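Course handout: Planning and Budgeting for a Two-Arm Handling Cell
Unit 4, Equipment Selection

Scope

This unit covers the purchase plan for a bench-scale handling cell: arms, grippers, sleeves, table, lighting and test parts. It does not cover safety sign-off, which has its own unit. Students should have read the Soltar sample quotation before the session and should bring a blank cost sheet.

The plan is written from the part outward. List what the cell must handle, then the grip, then the arm, then the table. Groups that start from an arm they like tend to spend the gripper money twice. The course case is a cell that handles molded trays on a long table and small boxed goods on the same surface. 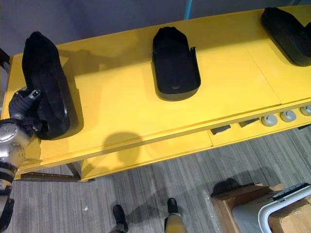 Fathima Bepari
Lecturer, Automation Planning

4.1 Part list

Record every part by size, mass, surface and the way it is presented. Presentation matters as much as size. A black molded tray lying flat offers the gripper a different edge from the same tray tilted up on its rim, and the two should be entered as separate lines. If both are allowed, the reach and wrist range in the arm specification must cover both.

Spacing goes on the same sheet. Trays set out along the length of a table may need a longer reach, a moving base or a second station. Price all three before choosing. The Jivska planning sheet has a column for each. Leave none of them blank; write "not needed" and initial it.

4.2 Table and surroundings

The table is often left to the end and paid for out of contingency. Put it in the first draft. Items to price:

Top surface and finish. Bright, glossy tops are easy to clean and show dark parts clearly, but they reflect lamps. Ask for a sample panel and check it under the lighting you intend to use.
Panel seams. State the largest step allowed between panels. A small box pushed across a raised seam can catch.
Edge. A raised edge keeps parts on the table and takes away some approach angles from the side.
Frame. State the leg positions. Feet, cartons and cable runs all compete for the floor beneath and beside the table.
Unpacking space. Enter the floor area for incoming cartons as a line, with its own cost if the room is charged by area.

4.3 Grippers and sleeves

Quote grippers separately from arms even when one supplier sells both. A combined price hides the cost of a spare. In the course case the spare gripper is bought with the first order, and replacement fingertips are ordered in packs of 4.

Fabric sleeves are a consumable. They fold and bunch near the wrist, and they add bulk. Measure clearance with the sleeve on and the arm bent, then check it again with the second arm in its closest working position. A wrist camera that has a clear line to the fingers on a bare arm may lose part of it once the sleeves are fitted. Any camera position in the plan should be confirmed with sleeves fitted before the mount is ordered. 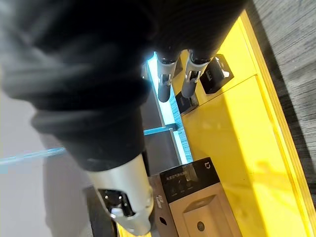
Department of Manufacturing Systems, Equipment Planning Group

4.4 Mixed goods

Boxed goods look simple on a parts list. In the course case they are entered in two classes: small black boxes that lie on the table, and tan cardboard product boxes that stand upright. The first class is limited by finger opening and by the height of the fingertip above the surface. The second is limited by tipping and by how much pressure the card will take.

Buy test stock in the same order as the equipment. The Drenex cost sheet used in class allows 200 units. One unit was held back as a reference, leaving 199 for trials. Crushed cartons are written off and not returned to stock. If the trial plan uses the same carton more than once, say so on the sheet, as card softens at the corners with handling.

4.5 Lighting

Strip lighting set along a table edge is normally quoted per length, with the driver and mounting quoted apart. Check for both. Colored strips can affect a color camera, so the lighting line and the camera line should be reviewed by the same person.

4.6 Comparing quotations

Two quotations are supplied, one from Soltar and one from Sibiya. Set them side by side under these headings: arm, gripper, spare gripper, fingertips, sleeves, table, lighting, test stock, delivery, installation, training. Where a supplier gives one price for several headings, write back and ask for the split. Do not estimate it yourself. 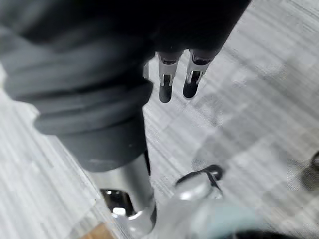 Figure 3. Slender gripper fingers with rounded black tips, no part held.

Fingertip wear is entered under running cost. The purchase sheet carries only the first set and the first packs of spares. Palesa Ntuli's worked sheet from the April session shows the layout expected, including the carry-over to year two.

4.7 Assignment

Prepare a one-page budget for the course case with a second page of assumptions. Number the assumptions and cite them in the cost lines. The highest number of lines accepted is 19; combine fasteners and cables if you run over. Send questions on the quotations to Jin-sol Kang. Submit by May 28, 2026.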